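We use cookies to keep this site working. Accept all | Manage settings

Bottles, two arms and a lot of patience: my project report 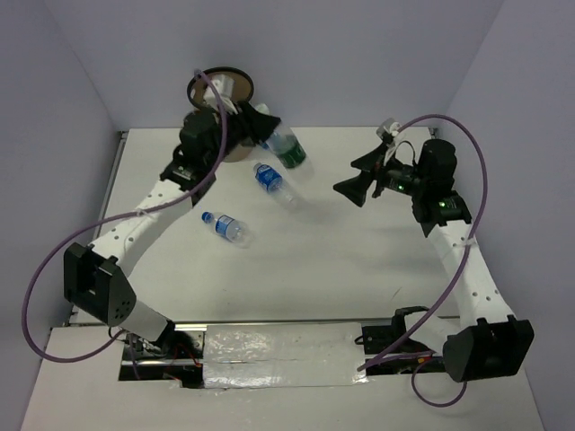 Tumaini Kimaro asked why I'd bothered with clear bottles at all, as any sensible person would start with wooden blocks and get a decent score by March. Fair point! But blocks are easy, and what I wanted to know was whether a policy trained on a small pile of demonstrations could cope with things you can see straight through.

So the task is clearing up: plastic bottles lying on a white table, a bin at the back left, two arms. I called the project Skidwood (don't ask, it was late and the form needed a name). I drove both arms by hand to record the demonstrations, and then trained the same network twice — once on 100 of them and once on 150. Everything else stayed the same, including the training time, which I was a bit smug about until I realised the bigger set really wanted longer.

My first worry was the sharing. The bin is over on the left arm's side, so that arm ends up doing most of the binning while the right one waits with its gripper open. I'd hoped the right arm would learn to pass things across. In the smaller set I only did a handful of passes and the policy pretty much ignored them, so for the extra demonstrations I made a point of starting more bottles on the right.

Then the grasping. Small bottles with a label round the middle were fine, I think because the label gives the cameras something to hang on to. The big one was a pain. If the fingers closed near the top it swung about on the way up, and the policy had no idea what to do with a swinging bottle (neither did I, the first few times).

For testing I ran 23 trials with each version, using the same starting layouts. The bigger set did better, mostly on the passes, and it dropped the large bottle less often. It still had 2 trials where both arms went for the same bottle and I had to hit stop.

Next I want to try the Mugo wrist camera settings again with the lights turned down, and give the larger set its full training time.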